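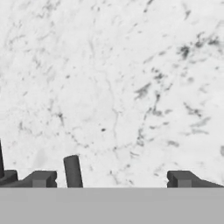
Prellance moderators would probably move this to the hardware board, but a finger that closes on nothing is nearly always a zero offset fault, so have you checked that first? Someone said that to me when I raised it in chat, and I've been chewing on it since, so I'm putting the whole story up properly.

Search questions, topics, members
Go

I'm running a simulated kitchen job – marble bench, double sink, one arm – and the fault is that the gripper reports "closed on object" when it isn't holding anything. The planner believes it, carries on and does the rest of the routine with empty fingers. The first 1347 steps of the log look normal. Then the width reading freezes and never comes back, even though the command to open goes through fine. It's happened on 2 builds now, one from June and the current one.
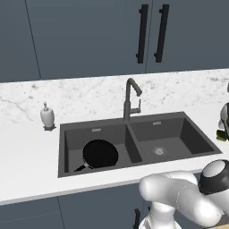
What worries me is the next stage, when the same controller goes on a real arm (I know, I know). A false grasp signal beside a sink full of cookware and somebody's hands is a different kind of problem. Has anyone had the width reading stick like this? I've tried a fresh config and a slower close, and neither made any difference.

Posted by Clira, 2026-07-11

Prestine
Yep, had this one! Mine was the contact check firing on finger-to-palm collision, so the gripper was basically touching itself and calling it a grasp. Turn off self-contact in the grasp test and log which bodies are touching when the flag flips. I'd also make it need both pads in contact, plus a width above your minimum, before it says yes. Mine used to stall at about 195 steps after the flag, every single run, and once I'd sorted the filter it stopped. The frozen reading might be separate – check whether your logger is still subscribed after the state change. Please don't put it on hardware until a failed grasp makes the arm stop and wait.

Duda
just reinstall it, worked for me

Prellance
Prestine's got the right idea. I'd add a timeout too: if the width hasn't changed in 172 steps while an open command is active, treat it as a fault and hold position. Post the contact list if it's still doing it after that.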